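# Stuver two-hand recording kit

Listing kept up by the equipment desk at Fullano. Prices on request, and please read the whole page before you request them.

The Stuver kit is a pair of hand-held grippers for recording examples of ordinary table work. A person does the job with the grippers, the kit stores what the hands did, and a learning system is trained on the result. The sales sheet says this makes data collection "effortless." We have rented the kit out since January and would choose another word.

## What the kit does well

You don't need a robot to start. Tasks are done at a normal table with normal things on it, and a new person can make usable recordings after 15 minutes of practice. The marker cubes are easy to find in the video, even in a messy room. The squeeze handle is comfortable, and left-handed people have had no complaints. 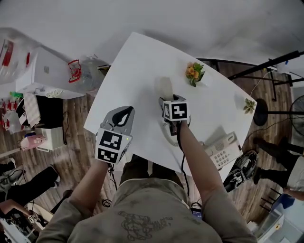

Table height matters more than the manual lets on. Too low, and people bend over the work until their backs give out, and the recordings get sloppy well before anyone admits to being tired. We now tell renters to stop after 50 takes and swap operators.

## What we doubt

The brochure claims that a few hundred takes are enough to teach a task. Our own trial set had 751 takes of simple pick-and-place work. After we threw out the ones with lost tracking, early stops and plain fumbling, 602 were left. That is a fair yield. Whether it's enough depends on how much your tables, lights and objects change from one day to the next, and the brochure has nothing to say on that.

We are also not sold on the "any object" line. The fingers are fine with things you can pinch from two sides. Flat things, floppy things and cords are another story – plan on many more takes, or pick a different task. A trained system will copy your operators' bad habits along with the good ones, so decide early who gets to record.
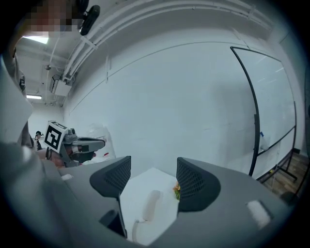
Gilles Pruvost thinks this page is too hard on the kit. His view is that most of the lost takes came from rushed setup, and that a team that checks its markers every morning would keep nearly all of them. Maybe so. We set ours up the way the manual told us to, and we'd like to see his numbers.

## In the box

- Two grippers, left and right
- Marker cubes, already mounted
- Cables (the long ones; the short ones got in everyone's way)
- Spare finger pads
- Printed setup guide, with our corrections in pencil

The Toprak software license is billed separately. It sorts takes by length and flags lost tracking, but it won't tell you if the task was done right. Someone still has to watch.

## Renting

Minimum rental is 15 days. Bring your own storage drives. For bookings or a trial session, ask for Muthoni Chege at the equipment desk. If you already own Prukon grippers, mention it when you write – the mounts don't match, whatever the sales sheet says.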